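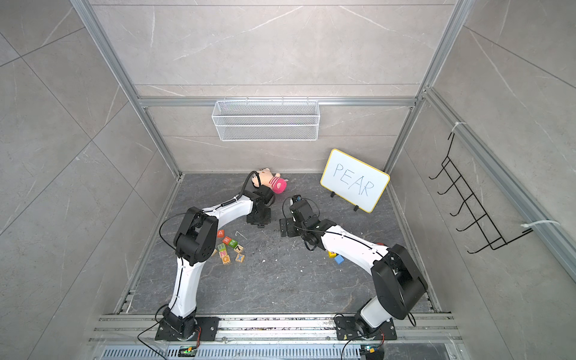 Marit Oakden
Activity Materials, Zuncombe workshop

January, word set 3, afternoon

Word for this round is PEAR. Four letters, none repeated, so one block for each is enough. Wrote it on the small yellow-edged whiteboard in the thin blue marker. The capitals came out slanting down to the right, as mine always do. Fine for an adult. For the printed card I want the letters on a level line, and a thicker pen for the board.

Blocks are from the Resham lot. The wood is good and the corners are smooth enough that I didn't sand any. What I don't like is the mix of faces. The numerals and the dotted sides are as strong in color as the letters, so in a heap the eye goes to a green 2 before it finds the A. I had the heap on the left and the board over on the right, with the plush at the back. That is too far to look back and forth for a beginner. Next layout: board and blocks next to each other.

Stock as of lunch: 1,102 blocks in the Resham boxes, 409 of them sorted by letter. The rest are still mixed. We are short on P. Checked the sorted trays twice and the vowels are fine, so the order to go in is for P, B and K only. Clevance want 14 sets for the first delivery, and I would like a spare of every letter in each set if the trays allow.

Note on the floor finish: the dark gray stone pattern is better under the blocks than the pale sheet we had before. Light wood shows up on it from across the room. The pale marbled walls can stay as they are. 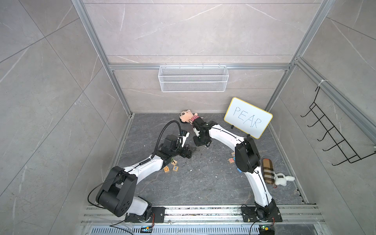
Marit Oakden
Activity Materials, Zuncombe workshop

Same afternoon, notes on the plush

The plush toys are the "listener" in the activity. The child spells the word for the toy, then reads it out loud. It needs a toy with a face you can find quickly. The boy with the black hair and the red-and-white striped shirt works for that. The stripes are easy to talk about too, if the group wants extra words (RED, SHIRT, HAIR).

The trouble is getting any of them to sit. Head is heavy, body is soft, over it goes. Options so far:

- small bag of beans sewn into the seat
- cardboard collar behind the back, folded flat for the box
- leave it lying down and write the instructions that way

I lean toward the last one for the Clevance sets. No sewing, and the box stays the size we quoted. Beans for the Stan version, where we have more depth to play with.

Whiteboard on its black feet is fine. Keep those feet in the parts list. Marker and a cloth go in the same bag as the board.

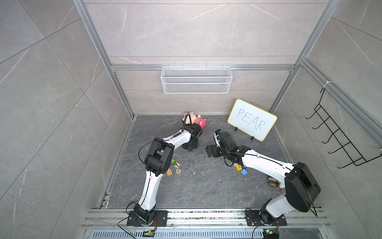

Back of the bay: white wire basket under the crossbar, black hook rack on the right-hand post.

Storage. The basket is empty and could hold a set of blocks between rounds. Check the mesh against a block before trusting it, and check the small hooks for weight. If the blocks are too heavy, put the cards in there and leave the blocks in their tray.

Rack has five hooks and is held with a white cable tie. I want drawstring bags on it, one word per bag, with the label facing out. Bring longer ties.

To do:
Order P, B, K from Resham
Thicker blue marker
Reprint PEAR card, level letters
Cut one cardboard collar anyway, to compare
Sort the next box before starting word set 4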